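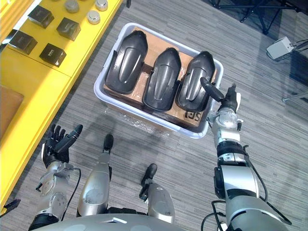 Black moulded parts in a white tub, on top of the flattened carton.

Sudari Parts Library – Frequently Asked Questions
Last updated 2024-12-27 by Yamila Aravena

What is the parts library?
It is a lending room for moulded parts, covers and shells. You borrow what you need for your repair or your model, you try it, and you bring it back or pay for it. We began in February with the old stock of the Cabral workshop, and most of our parts still come from there.

How do I pack parts for return?
Please use a shallow tub, not a deep one. Put a flattened cardboard box on the bottom and lay the parts on it in one layer, side by side, with the ridge up. They may nearly touch, but please do not put one over the other. The glossy parts show every scratch.

Does the cardboard have to be new?
No. Any clean brown box is good, and printing on it does not matter. Open it at the seam and press it flat. The flaps can stand up a little at the sides of the tub. Please take off the tape first – the glue stays on the plastic and Emiliano Bravo needs a long time to clean it.

Should I wrap every part in plastic?
It is not necessary if you come in person. For the post, yes, one sheet of clear wrap for each part. When you unpack, please keep the wrap and send it back with the parts. We use it again until it tears.

Can I unpack on the floor?
Yes, many members do. A carpet is kinder than a hard floor if something falls. Shake out the plastic wrap before you put it away, as small screws like to hide in it.

How many parts can I borrow?
Members can have 5 parts at home at one time. If you need more, write to Josefina Echeverría before you come, and tell her for which project. For school groups we usually say yes.

How long can I keep them?
6 weeks. You can extend once, by email, if no other member is waiting.

My part has no number on it. Which one is it?
Look on the inner side first. Some older Cabral parts were never marked. In this case, measure the length along the ridge and send us the measure with a photo from the top. Parts which look the same can be different by a few millimetres, so please do not guess.

Do I get the tub also?
Yes, with a deposit of 5 dollars. Lids are separate and we do not have enough of them.

What happens if I break one?
Tell us and bring all the pieces. A small crack costs nothing. For a lost part we ask the price on the list, and the highest price on it is 55 dollars.

Can I give you my own parts?
Gladly, if they are clean and dry. Leave them at the Bato counter with your name – we will write to you if we cannot use them.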